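Lunchbox and pantry hacks, tested with a raised eyebrow

Every September the same tips do the rounds, and every September I get mail asking why my sandwiches page doesn't mention them. Mostly I left them out because I didn't believe them. Last month I gave in and tried a stack of them in my own kitchen. A few earned their keep. The rest can go back where they came from.

Freezing sandwiches for the week

The claim is that you make the lot in one go, freeze them, and pull one out each morning. It works with plain cheese, roast meat or peanut butter. It does not work with tomato, cucumber, lettuce, boiled egg or anything bound in mayonnaise, whatever the cheerful person in the video says. Egg goes to rubber and mayo splits into something I would rather not describe. Butter right to the edges of the bread before freezing, wrap each sandwich snugly, and eat them inside a fortnight. Take salad separately.

Beeswax wraps

I wanted to like these. The Fendon set cost me more than a year's worth of greaseproof paper and had lost most of its cling by the end of winter. They are fine over half an avocado or the cut end of a loaf. Around a sandwich in a warm school bag they go limp and the bread dries at the corners. You also can't wash them in hot water, so I won't put meat in them. Greaseproof paper, folded over twice at the top and tucked under, does a better job for next to nothing.

Cutting and packing

Supposedly a sandwich cut in triangles "stays fresher." I can't see how. You've exposed more filling to the air, if anything. Cut it however the eater likes it. What does help is a serrated knife and a light hand, and letting the sandwich sit under a small board for five minutes first so the layers hold together. Pack it on its edge if your container is narrow, flat if it isn't. I've tried both with the same filling and the only thing that made a mess was too much room in the box. 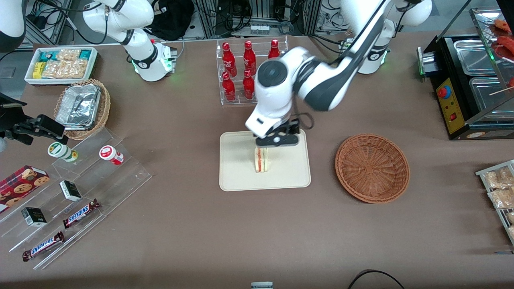 A sandwich on its edge at the tray, with bottles racked behind.

Tiered bottle racks

The selling point is that a rack "doubles your fridge space." It does nothing of the kind. It uses the height you already had, which is handy on a tall shelf and useless on a short one. Measure before you buy. The Pliltley rack I ordered online was listed as fitting any standard fridge and didn't fit mine until I had moved two shelves and evicted the milk. If you do get one, look for a lip at the front, and wash it in lukewarm soapy water with a soft cloth. Clear acrylic scratches if you so much as look at it with a scourer, and spray cleaners with ammonia will cloud it.

For the pantry I've gone back to a cardboard box on its side. Free, and it fits.

Bread in the fridge

No. It goes stale faster in there than on the bench. Keep out what you'll eat in two days and freeze the rest, sliced. I don't care how humid it is where you live — freeze it.

Wicker baskets for fruit

Pretty, and the air does get in underneath, so I'll allow it. But the notion that a basket "keeps fruit fresh twice as long" is sales talk. Bananas ripen at the speed bananas ripen. Keep them away from the apples, go through the basket every couple of days and take out anything soft. To clean wicker, brush the crumbs out with an old dry toothbrush, wipe with a barely damp cloth and leave it in the shade. Don't soak it.

Bicarb in everything

A reader swears by an open dish of bicarb in the fridge and another in the lunch bag overnight. I ran the fridge one for a month and noticed no difference I'd put money on. A wipe-out with warm water and a splash of white vinegar got rid of the smell in one go, as did throwing away the leek. For a whiffy lunch bag, turn it inside out, scrub the seams with dish soap and peg it on the line in the sun.

Frozen drink as an ice brick

This one is good. Fill a 600 mL water bottle three-quarters full, freeze it lying down, then top it up in the morning. Keep to plain water. Fizzy drinks can burst in the freezer, and cleaning sticky syrup off the frozen peas is a whole evening gone. Wrap the bottle in a tea towel or the bread will be soggy by noon.

Next up is the business of storing onions in old stockings, about which I have my doubts.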